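Volley: two-gripper tabletop set

Volley is the student project of the Darnora robotics club. It holds demonstrations recorded with two hand-held grippers, one per hand, at a wooden table.

Views: open grippers over the table, first and last; both grippers facing each other, with the wire basket behind them, in the middle.

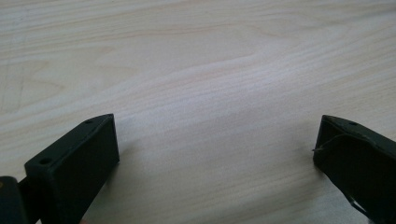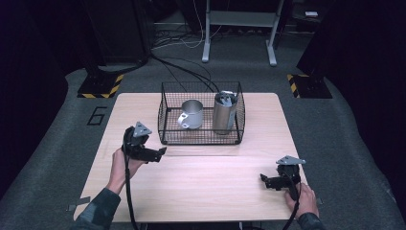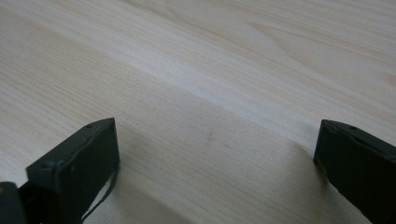 Contents

868 episodes, 200 of them held out for testing. Splits are fixed by episode, so do not reshuffle.

Known issues

Left and right clocks can drift by 2 frames. Run the Prullunora sync script before training.

License

Course use only. Maintained by Stojanović.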